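Does the planner know what the bag is doing?
Project report, Bijan Dehghan
Advisor: Sivaprasad Poojary
March 26, 2026

The Brunley planner splits a two-arm produce task into subgoals and hands each one to a learned policy. Its authors say it copes with soft items such as plastic bags. I doubted that going in and still mostly do. We logged 200 runs on our bench, with Rusu as the low-level controller. 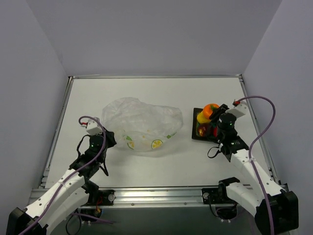 What the wrist view gives the policy

The overhead detector finds the tray well enough. The bag is another matter. Its fruit prints look a lot like fruit to a model trained on color, and I would not trust a confidence score here without checking the picture behind it. Up close the problem changes, as the film fills most of the view and the outlines go soft. 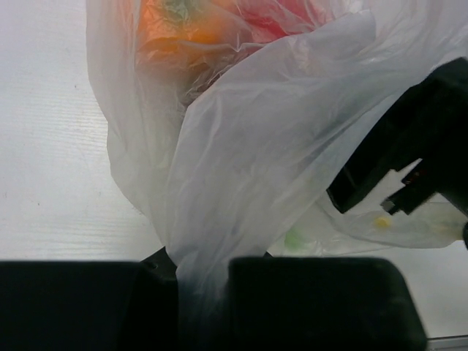 Fig. 2. Wrist camera. Plastic gathered between the fingers, with an orange-red item blurred behind the film.

Our planner log marks a subgoal as done when finger width stays steady for 2 seconds. A fold of plastic can pass that test. Of the 200 runs, 68 were marked done when my own review of the video said otherwise. Poojary thinks a better threshold would fix this. I think finger width is the wrong signal, and I have not seen a plot that changes my mind.
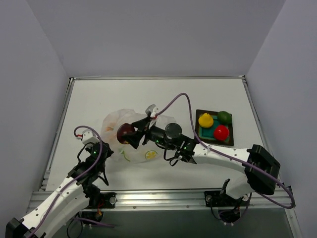 Fig. 3. Fixed camera. Right gripper closed on a dark red fruit, bag beneath it, three other pieces in the tray.

Grasps on bare fruit were easier to label by hand. In April I will retrain the done check on 1000 labeled wrist frames and rerun the same starts. Code is in the Staseck folder.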